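Tustau Home Forum > Walls and Paint > Wallpaper
Thread: Big tropical print in a small room, yes or no?

bramblefoot
Posts: 41
We have a half bath off the hall with no window, and my wife wants a large tropical print on every wall. I was going to paint it off-white and be done. She has already ordered 2 sample sheets from Tikomel, one with a dark ground and one with cream. The room is narrow and the ceiling is on the low side. Has anyone put a really big pattern in a room this small, and did you get tired of it? I'm also the one who will be hanging it, so tell me about the hanging too.

Nesma Younis
Posts: 1351
I hung paper for a living for a long time. Small rooms take a big print fine. You're in there for a few minutes at a time and you don't have furniture fighting with it. Where people get in trouble is the repeat. Check the back of the sample for the repeat length before you figure out how many rolls you need. On a large floral you can lose a good part of every strip to matching, and if you run short in the middle of the job the next roll may come from another batch and not match in color.

dormer_dan
Posts: 207
I'll disagree. We did palm leaves in our powder room and I took it down after three years. It was fine at first. Then it was all I saw when I walked past the door. If you have to have it, do one wall and paint the rest.

Nesma Younis
Posts: 1351
One wall in a narrow half bath usually ends up looking like you ran out of paper. I'd do all of it or none of it. But you lived with yours and I didn't.

pellworth
Posts: 88
All of it. Dark ground, too. A room with no window is going to be dark whatever you do, and white paint in there just looks gray. This one is near what you're describing, on the back and both sides, and the corners don't bother me at all.

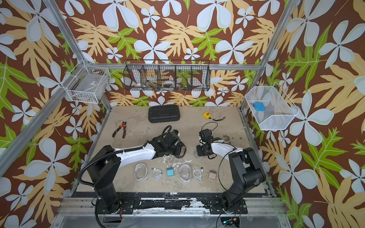 White flowers and green leaves on dark reddish brown, three walls.

bramblefoot
Posts: 41
Thanks. I showed my wife and she says that settles it. I said it doesn't settle anything. The brown is warmer than our dark sample, which is closer to navy. I do like that the flowers aren't all one size.

dormer_dan
Posts: 207
Looks busy to me. To each their own.

quillback
Posts: 19
Mixed flower sizes help you when you hang it. With a small, even pattern the eye goes right to any strip that's off. With big loose flowers you can miss a little in a back corner and it won't show much.

Nesma Younis
Posts: 1351
That's true as far as it goes, but don't plan on it. Put your worst match over the door, where the strip is short. And never wrap a full strip around an inside corner. Cut it so a narrow bit turns the corner, then start the next wall with a fresh plumb line and overlap. Houses aren't square. If the paper is vinyl, get a paste made for vinyl over vinyl for that overlap.

bramblefoot
Posts: 41
What about primer? The walls are old semi-gloss over plaster.

Nesma Younis
Posts: 1351
Wash them, sand them dull, patch, then a wallcovering primer. I used Bivum for years and never had a seam lift. If you go with a dark ground, have the primer tinted toward that color so a hairline gap at a seam doesn't show white.

pellworth
Posts: 88
Seconding the tint. I skipped it in December when I did our hall and went back over the seams with a colored pencil.

quillback
Posts: 19
Is the fan any good? Paper in a half bath is okay. I wouldn't do it with a shower in there.

bramblefoot
Posts: 41
No shower, and the fan works. We're going with the dark one on all the walls. I ordered the rolls from Ait Brahim on 13th June and added an extra for the repeat. I still think I'll be sick of it by next year.

dormer_dan
Posts: 207
Keep the off-white paint.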